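Posted 2 September 2022 by Vilém

So we finally have a result on the second camera question, and it's a bit embarrassing how simple it is.

If you read my last post you know the setup. We record people doing small tasks with a gripper in each hand, and the policy learns from those recordings. Back in December I was sure the gripper views alone would be enough. Conall kept saying the head view mattered, and I kept saying it was one more thing to sync.

Anyway, we trained both ways on the same 1,000 demos. On the two-handed tasks, adding the head view took us up 26 points. On the one-handed tasks it did next to nothing! My guess is that each gripper camera loses track of the other hand, and the policy has to make up where it is (the marker cubes help a lot, but only when they're in view).

Two things still bug me. Training takes roughly 2 times as long, and small timing slips between the cameras hurt far more than I expected - I lost a whole week to a clock offset.

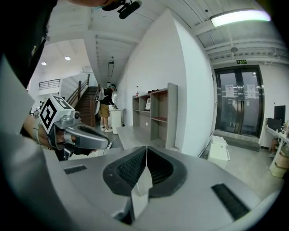
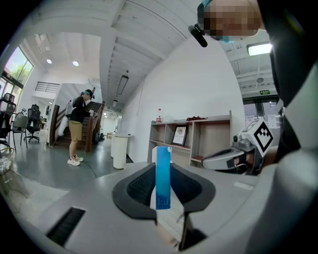 Those are gripper views, and the next one is from the head.
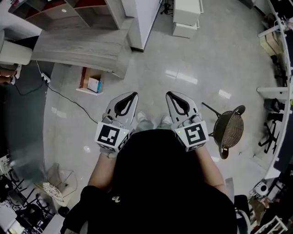

Comments

Aoife Ó Gríofa: Did you try dropping the head view at random during training? We got most of the gain that way on Hosarmont and could still run without it.

Vilém: Not yet, but it's next on the list. What drop rate did you use?

Eamon Keane: Would love to see the one-handed numbers split by task.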